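Dishcloths: which of the usual tips are worth your time

Every household page on the web has the same dozen pieces of advice about kitchen cloths, and most of them read as if they were copied from one another. I have kept house for a long time and I am suspicious of any tip that begins with baking soda. Over the past year I went through the ones I see most often and tried them on my own cloths, at my own sink, with no equipment you wouldn't have in a drawer. Some hold up. A good number don't, or they work for a reason other than the one given.

"Soak them in vinegar overnight"

The claim is that vinegar freshens a sour cloth and makes it last longer. I soaked one set and left another alone, then washed both together. I could not tell them apart by smell, and neither could my neighbor Efraín Cabrera, who was handed them with his eyes shut. A cloth that smells sour has usually sat wet in a heap. Hang it up and most of the trouble goes away. If you like vinegar, use a splash for limescale on the faucet, where it does some good. Don't mix it with bleach, ever, and don't store the two side by side under the sink where somebody in a hurry will grab both.

"Microwave the damp cloth"

This one gets passed along with great confidence. I won't recommend it. The times given vary from site to site, none of them mention what the cloth is made of, and a cloth with a metallic thread in it or one that dries out partway through can scorch or catch. You own a washing machine or you know someone who does. Use hot water and detergent, and dry the cloth all the way through.

"Color-code everything"

Blue for glasses, red for floors, green for counters, yellow for the bathroom. It sounds sensible, and in a restaurant I am sure it is. At home it fell apart in my kitchen in under a month. The red ran out first, somebody used a green one on the dog's feet, and from then on the code meant nothing. What has worked is two kinds only. Light cloths touch dishes and food surfaces. Dark cloths do everything else: the stove, spills on the floor, the outside of the trash can. Anyone who comes to the house can follow it without being told twice.

The objection to dark cloths is that they hide dirt, and they do. A dark cloth can be filthy and look fine. So a dark cloth gets one day of use and goes in the wash whether it looks dirty or not. If you can't stick to that, buy light ones and put up with the stains.

"Roll, don't fold"

Rolling saves space in a suitcase, maybe. In a kitchen drawer I found it made no difference at all. Rolled cloths come undone the moment you pull one from the middle, and by the end of the week the drawer looks like a nest. Folded in quarters, they stand on edge and stay put. Some people fold in thirds and will argue for it at length. Try it both ways with your own drawer and your own cloths, and close the drawer. If it closes, you are done.

"A special cloth holder will change your kitchen"

No. I have been given three of these over the years, including a chrome stand with arms that swung out and knocked into the toaster. Kultier makes one with a weighted foot that is better than most, and it still took up more counter than the cloths were worth. The one I was sorriest to have paid for was a Hjaltested wall rail, which is handsome and needs screws in exactly the place where my tile is cracked.

The rule I use now is that a thing kept out on the counter has to hold something I reach for every day, and it has to be easy to wash. Most cloth holders fail the second part. Wire ones collect crumbs at the joints, woven ones collect everything, and anything with a fabric liner becomes one more item of laundry.

"Put them in a pretty bowl"

I expected to throw this one out with the rest. It has the sound of a magazine page. But a plain round bowl does three things a holder doesn't: it can be scrubbed like any dish, it goes back to being a bowl when you need one for salad, and it tells you when you have too many cloths out. One clean folded cloth sits at the bottom. When it's gone you take another from the drawer.

There are conditions. The cloth must be completely dry before it goes in. A bowl has no air coming up from underneath, and a damp cloth left in one will smell by the next morning faster than if you'd dropped it on the counter. Use a bowl wide enough that you don't have to stuff the cloth down. And don't fuss with the fold. A dry cloth that has been folded over and dropped in is as clean as one with knife-sharp corners, and takes a good deal less of your life.

As for color, I went back and forth. A dark cloth in a white bowl is easy to spot from across the room, and that's the whole case for it. A white cloth in a white bowl vanishes, and I have put fruit down on top of one without noticing.

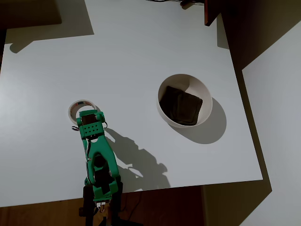

Adjoa Ankrah wrote that she had kept hers in a bowl for two weeks and gone back to the drawer, because everyone in her house took the clean cloth out to make room for keys. She also wanted it known that dark cloths shed lint on glasses for the first few washes, and she is right about that. Wash new ones 5 times before they go anywhere near a wine glass, she says. I got away with fewer, but I also don't own good wine glasses.

Her point about keys is fair. An open bowl on a table invites whatever is in people's pockets. If that's your household, keep the cloth bowl by the sink and let the keys have their own dish by the door. I would not bother with a label.

"Replace them every month"

Mostly repeated by people with cloths to sell. A decent cotton cloth lasts much longer than that. I had a pack from Dongate that went thin at the center after a year and a half of steady use, and they have since gone down to the garage for another round. Replace a cloth when it stops soaking up water or when it still smells after a hot wash and a full dry. The date on the calendar has nothing to do with it.

While we are on absorbency, skip the fabric softener. This is one of the few common tips I have no quarrel with. Softener leaves a coating, and a coated cloth pushes water around the counter. If you've been using it, a couple of hot washes without any will bring most cloths back. Mine recovered, apart from two microfiber ones that never did, and I can't say whether the softener was to blame or they were poor to begin with.

"White things stay white if you wash them with lemon"

I tried it on cloths and on bowls. On the cloths I saw nothing that plain detergent didn't do. On a glazed white bowl, lemon juice and a little salt did take off a tea ring, and so did ordinary dish soap and a minute of rubbing. The gray scuffs that cutlery leaves on white glaze didn't budge for lemon. A powdered cleanser made for cookware got them off. Go lightly with it, rinse well, and keep it off anything with a printed pattern or colored band, where the scrubbing can wear the decoration away. Wash printed cups with a soft sponge and leave it at that.

White tabletops are another matter. Wipe up coffee and turmeric right away and don't trust any paste that promises to lift an old stain without dulling the surface. Test it first on a spot near the wall. I tested mine in the middle, and there is a fruit stand over it now.

What I still do

Hang wet cloths so that air reaches both sides. Wash them hot, without softener. Dry them fully. One clean cloth in the bowl, the rest on edge in the drawer, dark ones out of use by evening. Lungile Coetzee asked whether paper towels wouldn't be simpler, and for raw chicken juice, yes, I use paper and throw it out.

I haven't yet tried the advice about freezing cloths in a bag. I am told it kills the smell. Most smells go quiet when frozen, so I'd want to see what the cloth is like after an afternoon back at room temperature. If someone has done it properly, with an untreated cloth alongside for comparison, write in and say so.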